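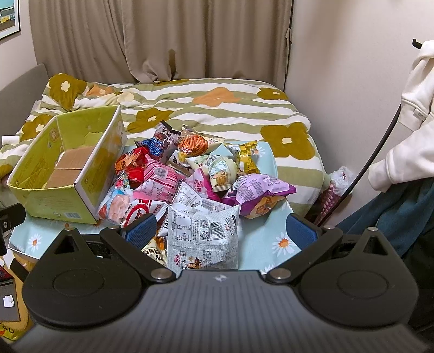
Lists > Liswood Swap > May 2019

Reading time: 2 min

Re: snack parcels

Yes still packing mine, on the bed as usual. Small packets first, box tilted up -- easier to fill. Will tape it tonite. Can drop at Gelbridge after work if someone's in?

Waqas

> Waqas Sial wrote:
> Anyone got spare boxes? Snacks only pls, no glass, no tins.
> Limit is 2 boxes each, 500 labels left so plenty. Put yuor name
> inside the lid.

ps -- labels are with me, just ask

Contact the list owner | Back to top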